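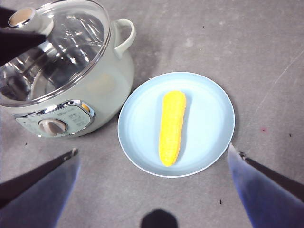 Depth holes, glass lids and a grasp planner that trusts too much

I spent most of August on the wrist-view segmentation in Renholm, the perception half of our pick stack. The planner half, Drillitz, has hardly changed. It takes a point cloud and a mask and returns ranked grasps.

The corn is the easy part. Saturated yellow on a light blue plate separates well on colour alone, and the cob is long enough to give a stable principal axis. We close across that axis and ignore the taper.

The cooker is harder. Its glass lid is transparent, so the stereo matcher sees the steel pot inside and returns either nothing or a surface well below the real one. The old code filled holes from the nearest valid neighbour, which put the lid lower than it is. Drillitz then planned approach paths through it.

Changes so far:

Hole filling is off inside any region labelled glass or polished metal. Those pixels are now marked unknown, and unknown counts as occupied.

The metal rim is fitted as an ellipse in the colour image and lifted to a plane using depth from the painted body.

Approach angles are limited to 45 degrees from vertical when a neighbouring object is within 80 mm of the target.

The fingers are masked from joint state with a margin of 9 pixels. Jacinto Varela suggested 22, but that ate the plate rim at close range.

Still open: highlights on the chrome trim split the body into two segments, and the plate gets merged with the lower one where they nearly touch. I am trying a boundary term on hue next.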